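Herurness Kitchen List: archive
Home | Threads | Search | Join | Help
Reading time: 3 minutes

Subject: Re: Plastic spoons, which ones to keep
July 2020

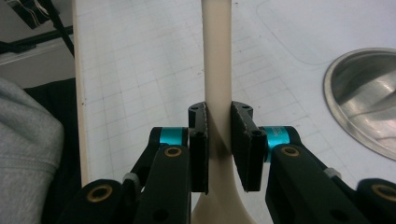
Cream plastic spoon, straight narrow handle widening into the neck.

The previous message asked:

> We are clearing the utensil drawers in the Okovville kitchen and have
> ended up with a crate of plastic spoons. Some are matte, some shiny,
> most have no marking that I can find. Is there a sensible way to decide
> which go back in the drawer? I don't want to throw out 18 spoons if 9
> of them are fine. Also, do people store them handle up or handle down?

Taking the points in order.

1. Marking. Look on the back of the handle near the top, then on the underside of the bowl. Moulded letters wear down with washing and are easier to read under a lamp held low to one side. If there is still nothing, treat the spoon as unknown plastic and keep it for cold work: batter, salads, portioning flour. Unknown plastic does not go in a pan at our kitchen in Nostier.

2. Surface. Matte or shiny tells you very little. Some spoons are moulded matte and some get that way in the dishwasher. Run a fingernail along the handle. If it catches, or if a white cloth comes away chalky, bin the spoon.

3. Neck. On a spoon of the shape shown, with a thin straight handle flaring into a rounded neck, check where the handle begins to widen. Hold the bowl in one hand and the end of the handle in the other and flex gently, both ways. A pale line across the plastic that stays after you let go is a stress mark. We discard at that stage. Waiting for the crack means finding the bowl in the stew.

4. Edge of the bowl. Slight flattening at the tip is ordinary wear. Melted or rough edges can be trimmed, but I would not bother for an item of this price.

5. Stains. Tomato and turmeric will not come out of pale plastic fully. Bicarbonate paste left on for a couple of hours improves it. A stain alone is no reason to discard.

On storage: handle down in a tall pot if the spoons are in use all day, so that you can see which bowl you are picking up. For drawers, lay them flat, all facing one way, and dry them first. The Hijazi pots with drain holes are adequate, though they need a saucer underneath.

For what it is worth, our own sort in June took nearly two hours. We started with more than we needed and put 13 back. The rest went for paint mixing and garden use, labelled on the handle in permanent marker so they do not drift back into the kitchen.

One question in return. Has anyone found a marker that survives the dishwasher on matte plastic? Ours fades within a fortnight, and tape lifts at the corners.

Previous in thread | Next in thread | Back to list

We use cookies to remember your list settings. Accept | Manage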